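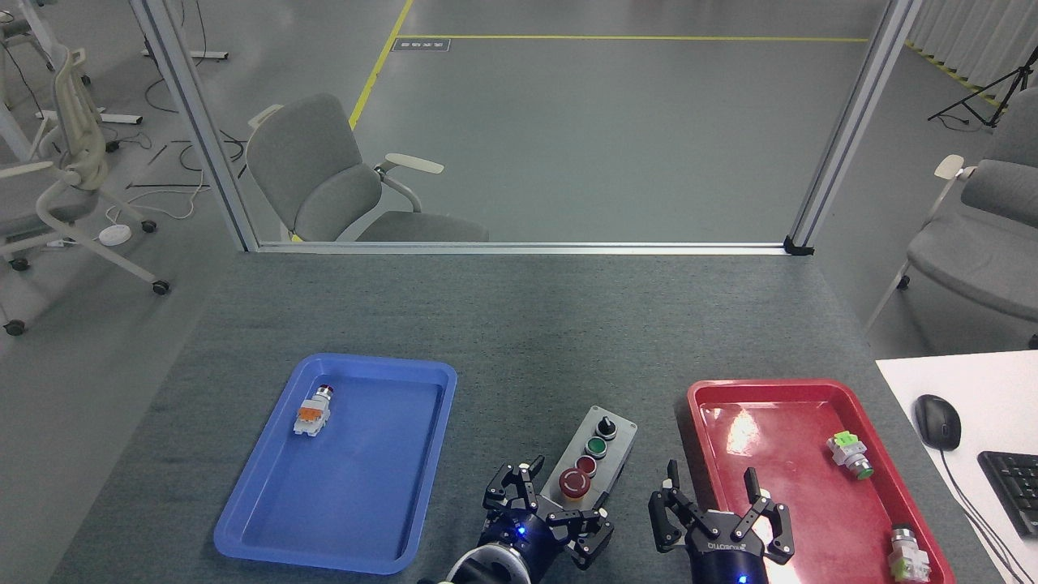

rsotelo wrote:
I would not buy the button before you know the voltage of the circuit. With doorbells, people always choose the nice button first and then discover that the old transformer gives something else.

Shiuli S.
Thank you, Rocío. The transformer is a Jurkance, very old, and the label is half gone. I can read only the last part, 1,088, and I think it is the model number. The house has 2 bells, one in the kitchen and one upstairs — the upstairs one is silent since June.

benavides_fan
Model number tells you nothing, they used the same ones for years. Just go wireless. Mine took five minutes.

rsotelo
I do not agree. Wireless is fine for an apartment, but she has thick walls and the wires are already there. Shiuli, do you have a meter? Measure on the AC setting, at the two screws of the low voltage side. Please do not touch the other side.

benavides_fan
Thick walls, OK, but a battery costs less than a meter.

Shiuli S.
I borrowed a meter. It shows 31 volts with nothing connected. Is this too much? The kitchen bell is written 24.

rsotelo
An old transformer without load often reads high. Measure again while somebody holds the kitchen button. If it falls near 24, I would leave it and look for a broken wire to the upstairs bell.

mkd
Or the upstairs bell is simply dead. Swap the two bells before you open any wall!!

rsotelo
Yes, mkd is right, this is easier. Do it first, with the breaker off.

Shiuli S.
I will swap them on the weekend. The Gira button I can return, but the shop wants the receipt — I have to search for it.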